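4. Reservar el traslado del grupo

El módulo de traslados de Pritano permite organizar el viaje de un equipo o de una peña de aficionados hasta la sede de la competición. Antes de empezar, compruebe que el evento figura en su panel con el estado «Confirmado». Si aparece como «Provisional», las plazas no quedan bloqueadas.

4.1 Crear el viaje

1. Abra el menú Viajes y pulse Nuevo traslado.
2. Seleccione la sede. Para la prueba de fondo de Lenisholm hay dos puntos de llegada: la estación y el aparcamiento del estadio. Elija solo uno; el segundo se añade más tarde como parada.
3. Escriba el número de viajeros. El mínimo para tener autocar propio es de 19 personas. Los grupos menores pasan a un servicio compartido.
4. Indique la hora de recogida en formato de 24 horas.
5. Pulse Guardar borrador.

Nota: el borrador se conserva seis días. Pasado ese plazo hay que volver a introducir los datos.

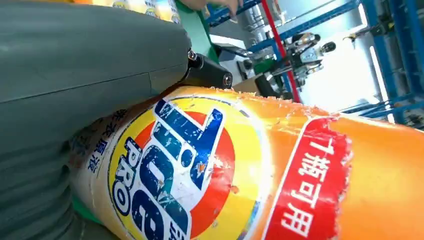
¿Se puede cambiar el punto de recogida cuando el viaje ya está guardado?
Mientras el viaje siga en borrador, el cambio se hace desde Editar ruta y no tiene coste. Una vez confirmado, hay que enviar una solicitud desde la pestaña Incidencias y esperar la respuesta del operador.

4.2 Declarar el material deportivo

El material voluminoso viaja en remolque y se declara aparte del equipaje de mano.

1. Dentro del viaje, abra la pestaña Material.
2. Añada una línea por cada tipo de bulto: fundas de esquís, bancos de encerado, cajas de herramientas.
3. Marque la casilla Frágil en los bultos que no admitan carga encima.
4. Asigne un responsable de carga. Debe ser uno de los viajeros inscritos.

Precaución: las ceras en aerosol y los disolventes no se aceptan en el remolque sin declaración previa. El conductor puede rechazar el bulto en el momento de la carga.

Cada persona puede llevar un máximo de tres bultos. El sistema no avisa si se supera el límite hasta que se pulsa Confirmar.

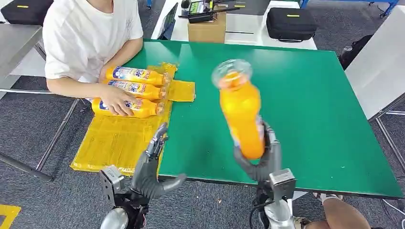
4.3 Confirmar y descargar los billetes

1. Revise el resumen. Los nombres deben coincidir con los de la acreditación, incluidos los signos diacríticos (por ejemplo, Đorđević y no Dordevic).
2. Pulse Confirmar e introduzca el código de su club.
3. Descargue el archivo de billetes y repártalo entre los viajeros. Cada billete lleva un número de ruta; la línea directa entre Lukstead y Lenisholm es la 1412.
4. Guarde una copia impresa de la lista de pasajeros para el conductor.

Nota: en octubre los horarios de regreso se publican más tarde que los de ida. El campo Regreso puede aparecer vacío sin que afecte a la reserva.

Si el código del club no se acepta, consulte el apartado 7, Gestión de accesos.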